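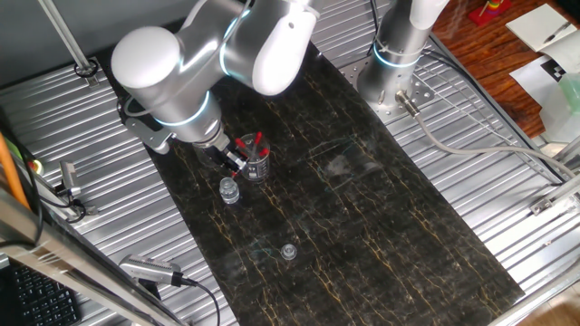 검은 판을 깐 날

2020년 6월 21일. 흐리다가 오후에 갬. 점심은 빵.

하지인데 해를 거의 못 봤다. 일 년 중 낮이 제일 길다는 날을 유리병 앞에서 다 썼다. 스톨턴에 이사 올 때만 해도 여름이면 저녁마다 강가를 걸을 줄 알았는데, 여태 강이 어느 쪽인지도 정확히 모른다. 물소리가 나는 쪽이겠지.

작업대에 검은 대리석 무늬 판을 비스듬히 깔았다. 금색 실금이 가늘게 갈라져 나가는 그 무늬다. 프라자파티 상점에서 149를 주고 샀고, 집에 오는 길에 벌써 후회했고, 깔고 나서 후회를 취소했다가, 한 시간 뒤에 다시 후회했다. 상점 주인은 이 무늬가 공간에 무게를 준다고 했다. 우리 작업대는 골이 죽죽 파인 금속 상판이라 무게라면 이미 넘치는데, 그 말을 듣는 동안에는 왠지 나한테 무게가 모자란 것 같았다. 장사 잘하는 사람이다.

그래도 골 파인 금속 위에 유리를 바로 세우는 것보다는 마음이 편하다. 지난 9월에 작은 병 하나가 그 골에 밑동이 걸려 넘어진 뒤로, 나는 유리를 내려놓을 때마다 숨을 참는 버릇이 생겼다. 카롤라가 옆에서 보고 잠수부냐고 물었다. 오늘은 숨을 쉬면서 내려놓았다. 149어치의 호흡이라고 치면 비싼 것도 아니다.

비커에 관하여

오늘 나온 것 중에 제일 큰소리치는 건 역시 비커다. 눈금이 찍혀 있다는 이유로 다른 유리들보다 한 계급 위인 척을 한다. 그 눈금이 희끄무레해서 각도를 잘 잡아야 읽히는데, 어차피 나는 그걸로 뭘 재 본 적이 없다. 비커 주둥이에는 새빨간 막대 같은 것들이 제멋대로 걸쳐져 있었다. 카롤라 슈페를링은 그걸 보더니 꽃꽂이냐고 했다. 나는 그렇다고 했다. 설명하는 것보다 빨랐다.

비커 옆에는 조그만 투명 병을 두고, 좀 떨어진 데에 더 작은 둥근 유리를 하나 두었다. 둥근 유리는 위에서 보면 테가 겹겹이라 물에 돌 던진 자리처럼 보인다. 이게 원래 무엇의 일부였는지를 두고 의견이 갈린다. 카롤라는 뚜껑이라고 하고, 프리데리케 아커만은 잔이라고 한다. 나는 목록에 '둥근 것'이라고 적었다. 목록이라는 건 나중의 내가 읽을 물건인데, 나중의 나도 딱히 똑똑해질 기미가 없으니 쉬운 말로 적어 두는 게 예의다.

이 유리들은 브런콤의 그 집에서 온 상자에 섞여 있던 것들이다. 상자 겉면에는 '주방, 깨짐 주의'라고 적혀 있었고, 열어 보니 주방과는 별 상관이 없었으며, 깨짐에 대해서도 그다지 주의한 흔적이 없었다. 신문지로 싸다가 중간에 신문지가 떨어졌는지 아래쪽은 전화번호부를 찢어서 쌌다. 678쪽에 배관공들이 쭉 나와 있길래 한 장 따로 챙겼다. 우리 집 싱크대도 슬슬 소리가 이상하다. 몇 년도 전화번호부인지는 안 적혀 있다. 그 배관공들은 지금쯤 은퇴했을 것 같다.

간격

오전 내내 한 일은 결국 간격 잡기였다. 병과 비커를 바짝 붙이면 사이좋아 보이지만 집을 때 손등이 꼭 하나를 건드린다. 멀리 떼면 안전한데 이번에는 버려진 것처럼 보인다. 둥근 것은 혼자 아래쪽에 내려가 있다. 거기까지 무늬만 있는 빈 자리가 이어진다. 프리데리케는 전화로 그 얘기를 듣더니 남의 집 찬장을 정리해 주면서 왜 가족사진을 찍는 것처럼 고민하냐고 했다. 맞는 말이라 화제를 돌렸다. 프리데리케의 고양이는 잘 있단다.

점심 먹으면서 아스토넬 카탈로그를 뒤적였다. 유리 보관용 칸막이 상자가 있는데 칸이 죄다 네모다. 세상의 병이 대부분 둥글다는 사실을 그쪽에 누가 편지로라도 알려야 하지 않나 싶다. 가격은 1323. 칸막이 상자 하나 값이 저 유리를 다 합친 값보다 비쌀 게 뻔하다. 접어 둔 귀퉁이를 도로 폈다. 펴도 자국은 남아서, 다음에 누가 보면 내가 무엇을 탐냈는지 다 알 것이다.

오후에는 판을 다시 들여다봤는데, 가게 조명 아래서는 안 보이던 것들이 보이기 시작했다. 검은색에 광택까지 있는 물건을 산 사람이 치르는 값이다. 창가 쪽으로 고개를 조금만 돌려도 허연 빛이 띠처럼 판을 가로지른다. 그 빛 속에서는 무늬고 뭐고 없다. 그리고 한쪽에 청록색으로 꼬불꼬불한 자국이 있다. 옅어서 처음에는 무늬인 줄 알았다. 금색 줄기에 청록색이 섞인 고급 사양인가 하고 잠깐 기뻐하기까지 했다.

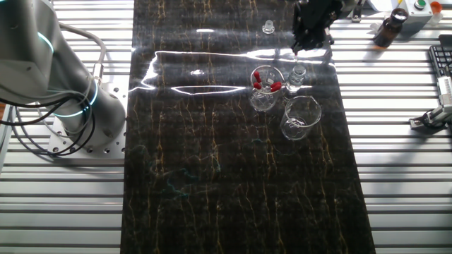

청록색 자국 조사

카롤라는 자기가 아니라고 한다. 물어보지도 않았는데 먼저 그랬다. 이런 경우 보통은 의심이 깊어져야 하지만, 카롤라는 비가 와도 자기가 아니라고 하는 사람이라 증거로 쓸 수가 없다.

낙서 같기도 하고 뭐가 묻었다가 남은 것 같기도 하다. 글씨로 읽어 보려고 했더니 잘하면 '아니요'로 보인다. 무슨 질문에 대한 대답인지는 모르겠다. 일단 마른 천으로 문질렀다. 천은 깨끗했고 자국도 그대로였다. 다음은 젖은 천. 마찬가지. 그다음은 식초인데, 유리를 다 치우고 해야 할 것 같아서 내일로 미뤘다. 사실은 유리를 다 치우기가 싫어서 미뤘다. 간격을 어떻게 잡았는데.

프라자파티에 들고 가서 원래 이랬다고 할까도 생각했다. 하지만 원래 이랬는지 내가 모른다. 집에 와서 포장을 뜯을 때 나는 실금만 보고 있었다. 주인이 금빛 실금 이야기를 하도 오래 해서 그 말고는 볼 생각을 못 했다. 영수증은 외투 주머니에 있고, 외투는 세탁소에 있다. 이쯤 되면 자국하고 같이 사는 수밖에 없다.

저녁에 카롤라가 타협안을 냈다. 자국 위에 뭘 올려놓자는 것이다. 좋은 생각 같아서 둥근 것을 들고 가 대 봤더니, 투명한 유리라서 자국이 더 잘 보였다. 심지어 조금 커 보였다. 우리 둘 다 한참 말이 없었고, 카롤라가 차를 끓이러 갔다.

남은 일

브런콤 상자가 아직 2개 더 있다. 하나는 '책', 하나는 '기타'라고 적혀 있다. 지금까지의 경향으로 보면 '책'에서 냄비가 나올 것이다. '기타'는 무섭다. 흔들어 보았는데 아무 소리도 안 났고, 그게 더 무섭다. 프리데리케가 주말 지나고 들른다고 하니 그때 같이 열기로 했다. 같이 놀라는 편이 덜 억울하다.

식초 사기. 세탁소 가기. 배관공 종이를 어디 뒀는지 찾기. 분명히 안 잊어버릴 데에 뒀는데 그게 어디인지를 잊었다. 작은 병은 뚜껑 맞는 게 있는지 서랍 한 번 더 뒤져 볼 것. 카롤라 말대로 둥근 것이 그 뚜껑이면 내가 설거지를 한 주 맡기로 했다. 아직 대 보지 않았다. 급할 것 없다.

밤 열 시가 다 됐는데 창밖이 이제야 어둑하다. 강가에 가 볼까 하고 신발까지 신었다가, 신은 김에 쓰레기만 버리고 들어왔다.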